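Can a robot do the chopsticks yet

Posted in January, filed under: machines, complaining

14 comments | 3 shares

OK quick one, I have soup on.

My cousin sent me that Vumo clip again. The one where the robot loads a dishwasher and everybody in the replies says well that's it, housework is over. 130 people sent it to me, or it felt like that. So I want to write down where I think we are with this stuff before I forget, and before the next clip.

Short version: no. Not yet. Closer than I thought last year though.

Long version. I've been following the home chore thing since I was a kid, basically. My dad had a magazine from 1983 with a butler robot on the cover, holding a tray. Inside it said ten years. I kept that magazine through three apartments and then lost it in the fourth, still mad about it. Anyway the tray was the easy part. Trays are flat. Put a thing on a thing, roll forward.

What I look for now in the videos is the boring thin stuff. Cutlery drawers. Socks. Plastic bags, oh man, plastic bags. Cindari had a demo with a whole kitchen, gorgeous kitchen, and every object in it was the size of a grapefruit. Mugs, apples, a sponge. Not one fork! Go look. I watched it twice with the sound off to be sure.

So chopsticks are my test. Long, skinny, they roll if you breathe on them, and they lie right up against each other so you can't get a finger in between. My grandmother would sweep up the whole pile with one hand, tap the ends on the table, done, still talking the whole time. Two seconds. That's the bar.
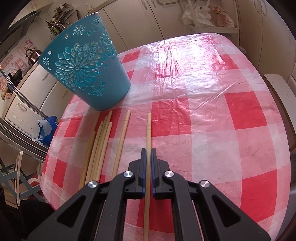
One chopstick between the jaws, the rest of them over by the blue bucket.

Look at the pads, the ribbed blue ones. Two of them facing each other with a little gap. That's the part I get excited about, more than any humanoid with a face. This kind is hand-held, so a person is doing the deciding – which stick, what angle, when to close – and the jaws only do what jaws do. People keep mixing those two problems up in the comments. A gripper that can hold a chopstick is one thing. A machine that knows it should pick up that one and leave its neighbor alone is a different thing and it's the one we don't have in our houses.

And then the table. Shiny checkered plastic with wrinkles in it. I love it. I grew up eating off that tablecloth, or it's sister. Glare all over the far end, a big crease up the side, red blocks everywhere. Give me that over a gray lab bench any day. If a system only works on a matte gray bench then it doesn't work, sorry.

Ghizlane Chraibi and I argued about this for most of a train ride. She did packing line stuff at Gavalas for years and she says shop floors are way ahead of kitchens and always will be, since on a line you get the same part in the same spot 1000 times and you can build the whole station around it. Fair. But she also admitted they still had people untangling the wire ties by hand at the end of every shift. Ha. Wire ties are chopsticks. I said that and she looked out the window for a while.

Her other point was better. She said stop asking if it can do it, ask how long it can do it for with the door shut and no one watching. One good grab makes a nice clip. A week of dinners is a product. I don't have a comeback for that.

My scorecard, as of tonight:

Vacuuming, yes, years ago, moving on. Folding towels, sort of, slow. T-shirts, I've seen good ones. Dishwasher, if you put the dishes where it likes them. Wiping a table, yes if the table's clear, and when is the table clear. Chopsticks into a holder, all of them, the right way up, any old kitchen – still waiting.

Mernholm is supposed to put out something on cutlery sorting. I'll beleive it when I see the teaspoons.

Soup's boiling over, bye

Share this post | 121 likes | Leave a comment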